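Two arms on a white table

Visitación Campos bought the first arm secondhand and had it running in a week. The second took her most of a winter. She is an electrician by trade and builds in the back half of a shared workshop called Tumus, where members pay by the month and get a bench, a shelf and a key.

"I wanted two because one arm can't hold something still for itself," she said. "You end up making a fixture for every job. I was spending my evenings making fixtures."

The arms came from different sellers. Both had been pulled from a packing line, and neither had a controller. Campos wrote her own, starting from a hobby package called Patex that other members were using for a plotter. She kept the motion part and threw out most of the rest.

"It was written for something that moves flat," she said. "Once you have a wrist, it has no idea what you're asking."

Money decided a lot of the design. She has kept every receipt, and the total so far is $2,343, with the arms making up more than half of it. The grippers are her own work. She drew the fingers with pointed tips after blunt ones kept pushing small parts away, and she went through several versions before she had a pair she could leave on.

"The tips are easy to change, so I change them too much," she said. "I had to make a rule. Three days with one set before I'm allowed to touch the file."

The job she has given the arms is simple to describe. There is a shallow white tray in the middle of the table, and small rectangular things have to go into it. She practices with a plain black block and with a black case that has a long window in the top. One arm is supposed to pick up, and the other is supposed to steady or straighten.

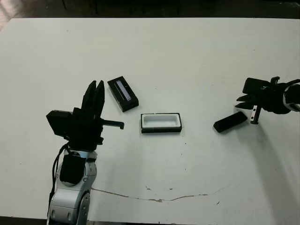
Interview by the Grerura Workshop Notes desk
Posted 4/7/21

Campos said the block was the easier of the two by a long way. It is the same on every face, so a bad grip is still a grip. The case is bigger, and she doesn't want the fingers pressing on the window.

"With the block I can be sloppy," she said. "With the case I have to come in from the sides, and the sides aren't always where I think they are. If it's turned a little, one finger gets there first and the whole thing swings."

Her answer was to run the same pickup over and over with the case set down at a different angle each time. She did 300 runs with the first version of the code, wrote down where each one failed, and changed the approach path. Then she did 300 more. Most of the failures in the first batch came from the left arm, and she spent two weekends looking for a software fault before she found play in a joint.

"I had a loose screw and I was rewriting math," she said. "I tell people that one so they'll check the screws."

The table has its own history. It is an old cutting table that Tumus was going to put out on the curb, and the top is scuffed and specked, with a brownish wavy line running across part of it. She has been asked whether she plans to resurface it. She doesn't. The top is flat where she needs it flat, and she would have to take both arms off and measure everything again.

White has been useful, though. The parts she is working with are mostly black, and her camera software finds a dark object on a light table without much help. The tray was harder, being white itself. It has a thin black rim, and she uses that to find it.

"Shadows are the part I haven't fixed," she said. "An arm comes over and puts a gray patch on the table, and depending on the hour the program may decide it's an object. I've started working with the blinds down. I'd like better lights, but I'd have to buy them."

Cables are another standing complaint. She runs them on the outside of the arms so she can get at them, which means leaving enough slack for the full reach and then keeping that slack from catching. She tried clips, then tape. At the moment she leaves a loop and watches it.

She learned most of this from a retired machinist named Tiedemann, who had the next bench for a couple of years and would look over whatever she had broken that day. He talked her out of using springs in the grippers and into using screws.

"He said a spring gives you an opinion and a screw gives you a position," Campos said. "I still had to build the spring one first."

She has no plans to sell the setup or write it up as a kit. Other members have asked for the gripper drawings, and she has put them on the workshop's shared drive with a note listing the parts that don't fit yet. In October she wants to try handing the block from one arm to the other in the air, without setting it down in between. The code for that is partly written.

"Right now they each stay on their own side," she said. "I've got a stop in there so they can't reach each other, and I'm going to have to take it out."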